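La mesa blanca de plástico

Llevaba meses queriendo escribir sobre la mesa y siempre se me cruzaba otra cosa. En marzo cambié de piso y me quedé sin cocina grande, sin la mesa de pino y sin el aparador. El piso nuevo tiene una cocina de pasillo donde no cabe nada que no esté pegado a la pared, así que comemos, trabajamos y dejamos las cosas en una mesa de plástico blanca que compré para el balcón.

La compré en Bromen, la tienda de menaje que está al final de la avenida. Costó 40 euros y la subí yo sola por la escalera, porque el ascensor estaba parado. Es de esas con el tablero en relieve, un dibujo de rombos que en la tienda me pareció bonito y que luego he aprendido a odiar un poco. Las migas se quedan en los rombos. El azúcar también. Con la bayeta no salen, hay que pasar un cepillo. Uso uno de uñas que tenía sin estrenar y va bien.

Del borde no tengo queja. Es grueso y redondeado y no se clava en los antebrazos cuando paso la tarde delante del ordenador. La mesa de pino tenía el canto vivo y me dejaba una marca.

Lo que peor llevo es que todo acaba encima. En el otro piso había sitio para cada cosa y aun así estaba desordenado, de modo que no voy a echarle la culpa a los metros. Pero una mesa que sirve para todo no se vacía nunca. Desayuno y aparto el mando de la consola. Ceno y aparto los cables. Al día siguiente el mando ha vuelto y los cables también.

La vajilla la reduje en la mudanza. Tenía dos juegos completos y varias piezas sueltas, y regalé casi todo. Me quedé con los cuencos rosados, las tazas oscuras y unos platos llanos que uso poco. En casa comemos mucho de cuenco: arroz, lentejas, crema de calabacín, yogur con fruta. El cuenco hondo tiene la ventaja de que no se derrama al llevarlo desde la cocina, que aquí son pocos pasos pero con una esquina mala en medio.

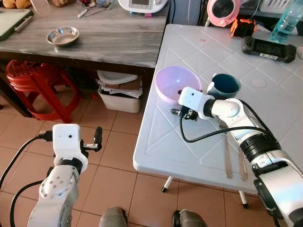 Los cubiertos son otra historia. Los de antes eran de un juego heredado, pesados, y fueron desapareciendo. Ahora tengo unos de metal bastante corrientes, con el mango largo, que vinieron en una caja de Gilport. Los dejo directamente sobre la mesa. Probé a usar un vaso para tenerlos de pie y se volcaba cada vez que alguien tiraba de un cable. Probé también con una bandeja y la bandeja ocupaba medio tablero. Así que tumbados, al lado de la taza.

La taza verde azulada oscura es mi favorita. Por dentro es más clara, de un gris azulado, y por eso se le nota enseguida el cerco del té. Lo quito con bicarbonato y una esponja húmeda, frotando sin apretar. Una cucharadita basta. Con el café no me pasa tanto, o será que el café me lo bebo antes.

Para el plástico blanco he probado tres cosas. La primera fue un limpiador en espray de la marca Mutiso, que huele fuerte y deja una película. La segunda, jabón de platos con agua templada, que es lo que uso a diario. La tercera, la goma esa blanca que se deshace, para las manchas de tomate y de cúrcuma. La de cúrcuma de abril sigue ahí, más pálida. La goma además va comiéndose el brillo, así que la guardo para cuando no hay otro remedio.

Una lectora me preguntó en los comentarios de la entrada anterior si no me daba miedo que la mesa cojease. Cojeaba el primer día. El suelo de esta casa tiene una caída hacia la ventana y le puse debajo de una pata un trozo de fieltro doblado. Desde entonces no se ha movido. Apoyarse fuerte en una esquina no lo recomiendo, las patas son finas y algo ceden.

También me preguntaron por el mantel. No pongo. Lo intenté con uno de hule de Urkness y resbalaba sobre el relieve, y al mover el cuenco se venía todo detrás. Los individuales de corcho aguantan mejor, pero se llenan de migas por debajo y vuelta al cepillo.

La rutina que me funciona es corta. Después de cenar llevo el cuenco, la taza y los cubiertos al fregadero de una vez. Paso la bayeta con jabón, luego el cepillo siguiendo las líneas en diagonal, luego un paño seco. La botella de agua se queda en la mesa porque si la guardo no bebo. Lo demás debería irse al cajón del mueble de la entrada, y algunas noches se va.

He mirado mesas de madera. La que me gusta mide lo justo para el hueco y cuesta 503 euros sin el transporte, y este año ya he pagado una fianza y una lavadora. De momento seguimos con la blanca. Si alguien tiene una mesa de este tipo con el tablero en relieve y ha encontrado la manera de quitar la cúrcuma, que me lo deje escrito abajo. La próxima entrada será sobre el armario del pasillo, que tiene 17 centímetros de fondo y en el que no entra ni la tabla de planchar.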